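Empty hole in the lid of an orange push-button box - can I use it for my workshop project?

Print this page | E-mail to a friend

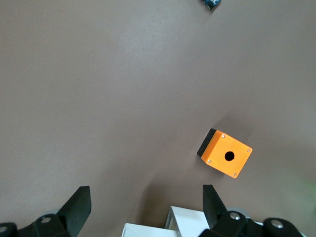
Reading time: 3 minutes

Posted by Jinfeng Yao, 9/12/23

Hello everyone, and thank you in advance for reading, because I do go on a bit. My father-in-law is clearing out his workshop before he moves closer to us, and he handed me a shoebox of odds and ends that he swears are all still good. Most of it was cable glands and fuses, but I fell in love with one little thing, a bright orange box with a black base, the sort that holds a single push button. It's small and square, with four screws on top and a round hole in the middle with no button in it.

What I'd like is to turn it into a call bell for my mother, who is staying in our downstairs room this winter. She has trouble with those flat little plastic doorbell buttons (her fingers slide right off them) and I thought a nice fat mushroom button would be so much easier for her. It would only run a low-voltage chime off a battery pack, nothing on house current.

My trouble is that I have no idea what size button to buy. The Stadarel catalog has page after page of them and the prices are all over the place. Is there one standard hole? And do I take the lid off first, or does the button go in from the top with everything closed up? I'd hate to crack it, it's such a cheerful color.

Posted by Plolley

22mm. They're nearly all 22mm. Measure it.

Posted by Si-eun Hwang

What a lovely thing to do for your mother! I set up something very similar for my aunt two years ago and she still rings it every time she wants tea, so be warned.

Plolley is right that 22mm is the size you'll run into most often, but please do put a ruler or (better) a pair of calipers across the hole before you order. There are 16mm and 30mm buttons out there too, and they look just the same on a web page. I once bought a beautiful green one from Brunex that turned out to be the 30mm kind, and it's still sitting in my drawer - I can't bring myself to throw it away. If your hole has a little notch at the edge, that's for a tab on the button that keeps it from spinning. If there's no notch, you just tighten the ring well and it will usually behave itself.

As for the lid, yes, take it off first. Undo the four screws on top and put them in a saucer, they roll. The front part of the button, the part your mother will press, goes in from the outside. Then the lock ring or the collar threads on from behind, and the contact block clips or screws onto the back of that. It depends on the make, so keep the slip of paper that comes in the packet. You want the contact marked NO, for normally open, so that the chime sounds only when she presses.

Before you buy anything, look inside and check how deep the base is. Some contact blocks are longer than you'd think, and you need a bit of space for the wires to bend. See where your wire can come in as well. A lot of these boxes have a thin spot in the side wall that you can knock through, and a rubber grommet there will stop the cable from rubbing.

Mushroom buttons are a good idea, only make sure you get the spring-return type! The ones sold as emergency stops stay down until you twist them, and she'd have the chime going until somebody came to rescue her. Mine cost me 18 dollars with the contact block included.

When it's all together, do up the screws a little at a time, going corner to corner, and stop once they're snug. Plastic lids don't like being bullied. Then fix it somewhere she can reach lying down. We had my aunt's on the wall at first and had to move it to the nightstand within the week.

Let us know how you get on, and give your mother my best.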